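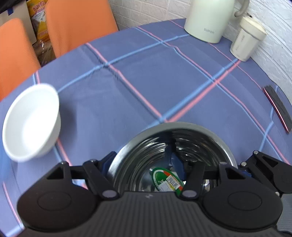

Gamden revises date-marking rules for small food packers

2023-12-20

The Gamden food standards office has published a revised labeling rule for prepacked food sold in single portions. The rule takes effect in April and applies to any business that packs food in the town for sale elsewhere, including shared kitchens and farm shops.

Under the current rule, a packer may print the date mark on any outside surface of the package. The revised text requires the date and the lot code to appear together on the same panel, in type no smaller than 2 millimeters high, measured on the lowercase letters. Handwritten dates remain legal for items sold on the premises where they were packed. Items that leave the premises must carry a printed date.

The office based the change on a survey of packages collected from stores in Gamden and neighboring Pladow. Inspectors examined 2729 items. Of the packages that failed, 85 had a date printed across a seam or fold where part of it could not be read, and 38 had a lot code that did not match the packer's own batch record. The remaining failures were minor and were settled by letter.

"Most of these were placement errors," said Zhiqiang Jia, who led the survey. "The printer was set up for one package size and then used for another. The date was correct but half of it was under the flap."

The rule does not change what counts as a use-by date or a best-before date, and it sets no new shelf life limits. Allergen wording is covered by a separate rule and stays as it is. Stock packed before the start date may be sold until its marked date runs out.

Packers that use preprinted labels may add the date and lot code with a second sticker, provided the sticker does not cover the ingredient list or the net weight. The sticker must stay attached under normal refrigeration. The office has dropped an earlier draft clause that would have required a specific adhesive grade -- several packers said the grade was not sold in small rolls.

Famlow, which supplies label stock to shops in the area, said its existing rolls meet the size requirement and that new print templates will be ready before the rule takes effect.

Pladow has its own labeling rule and has not said whether it will adopt the same text. Packers selling in both towns must meet the stricter of the two on each point. Copies of the revised rule are available at the Gamden office, along with a sheet showing accepted panel layouts.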